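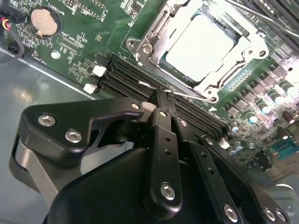 CPU socket, coin cell and memory slots, with the gripper fingers over the slots.

Sondadmont Bench Rules Kit, 2 months in

October 31, 2021

I bought this kit for the rules binder more than the hardware, which probably says something about me. You get the binder, a pack of laminated cards for the bench and a little force gauge for checking your gripper before it goes near a board. We do PC teardown and memory swaps with one arm, and until February our "procedure" was a sticky note.

The cards are great! One card per zone: socket, memory, battery, cables. Each one gives a speed limit, a grip force limit and who has to be within reach of the stop button. The memory card has you open the latches by hand before the arm comes in, and I'd been letting the gripper push them (oops). The socket card is stricter – no finger travel over an open lever, full stop, go around it. That one cost me an evening of redoing waypoints and I grumbled the whole time, but I'm keeping it.

The grounding chapter is thin. It tells you to ground the arm and the chassis and then sort of wanders off. Kyung-hwa Sung, who shares the bench with me, ended up stapling in two pages from our old Cison manual. The gauge reads fine but the strap clip is flimsy, and mine is already held on with tape.

Refills for the log sheets are $38, so I photocopy mine. Would buy again, minus the strap.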